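The Sign-In Link Is Not a Favor

By Tülin Kahraman
15 Aug 2023

I wanted to read one recipe. I had paid for the site, Kikero, back in March, and I was already standing in the kitchen with the onions out. The page asked for my email address and then told me to go check my inbox. No password needed! We've sent you a magic link!

The link took long enough that I asked for a second one. Then the first one arrived, and because I had asked for a second, the first one was dead. The second one opened inside my mail app's own little browser, which signed me in there and nowhere else. When I went back to the browser where I had started, I was still a stranger.

I keep being told that this is the future and that it's easier for people like me. I'd like to know who checked.

The case for getting rid of passwords is a good one and I won't argue with it for long. People reuse them. People write them on the back of an envelope. A site that stores no passwords can't leak any. Fine. But most of those gains go to the company first. It has fewer reset requests to handle and less to be embarrassed by. My share is a trip to another app every time I want to look at something I've paid for.

Plodadus, the invoicing tool I use for work, switched over last year and put up a cheerful banner saying sign-in was now "one tap." I count differently. Type the address, leave the page, open the mail, find the message among the newsletters, tap it, get asked whether I trust this device, say yes, and do the whole thing again tomorrow when it has forgotten that I said so. With a password manager I used to get in before the banner finished loading.

And look at what it does to the inbox. I searched mine last week and found 305 sign-in messages. Almost 50 were from one service, Resamach, which I use to book a parking space. All of my accounts now hang on that single mailbox, and if I lose it I lose the lot. We were warned for years about using one key for every door. I don't see why the warning stopped applying.

Passkeys may turn out better. I've tried them on two sites and they worked on my phone. On the shared computer at home, one of them wanted me to scan a code with a phone that was charging upstairs. I'm prepared to be convinced, but I'd want to see it done by somebody's uncle on an old laptop before I clap.

What I'm asking for is small. Leave the password box there for those who want it. Let my password manager fill it in. If you must send a link, let the old one keep working when I ask for a new one, and remember my device for longer than a day.
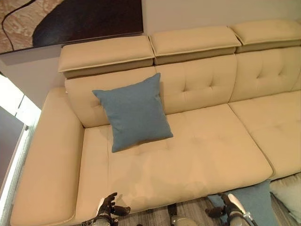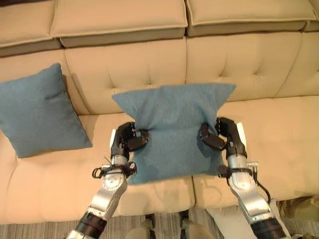
The cream sectional, seen from above.

Comments are open. You'll have to sign in to leave one, and Rosenthal, who hosts this site, does that by email.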